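Estedgate Opens Applications for September Semester in Torvik

GRESVILLE, January 5, 2019 – Students who have been dreaming about a semester by the water can start packing (or at least start planning!). Estedgate, the student travel and exchange company based in Gresville, has opened applications for its first full semester program in the harbor town of Torvik.

The program begins in September and lasts 14 weeks. It has room for up to 200 students, who will take classes in the mornings and have most afternoons free to explore the town, join a club or catch the ferry out to the islands. Any full-time college student in good standing can apply, whatever their major, and all classes are taught in English.

"We've wanted to do this for years, and I still can't quite believe we get to announce it," said Sigrun Berge, program director at Estedgate. "Torvik is small enough that the baker will know your order by the second week, and there's a night train to the city when you want a big weekend. I studied in a town like that when I was 20 and I've never stopped talking about it." 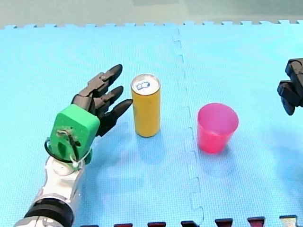 Every student will be matched with a local host family or given a room in one of two shared houses near the harbor. Meals on weekdays are included for both. A free beginner language course runs during the first month, and students who want to keep going can carry on for credit.

Estedgate is also offering travel grants of $600 each, plus one full-semester award of $3,000 for a student who has never been abroad before. The application form covers the grants too, so there is no extra essay to write.

"Ask every question you have, even the tiny ones about laundry and phone plans," said Liv Nyberg, who will look after students in Torvik. "Bring a proper raincoat, leave the umbrella at home – the wind will only steal it – and say yes when somebody invites you for coffee!"

Applications are open now on the Estedgate website, and places are offered as applications come in. Study abroad advisers can request printed guides for their offices from the Gresville team.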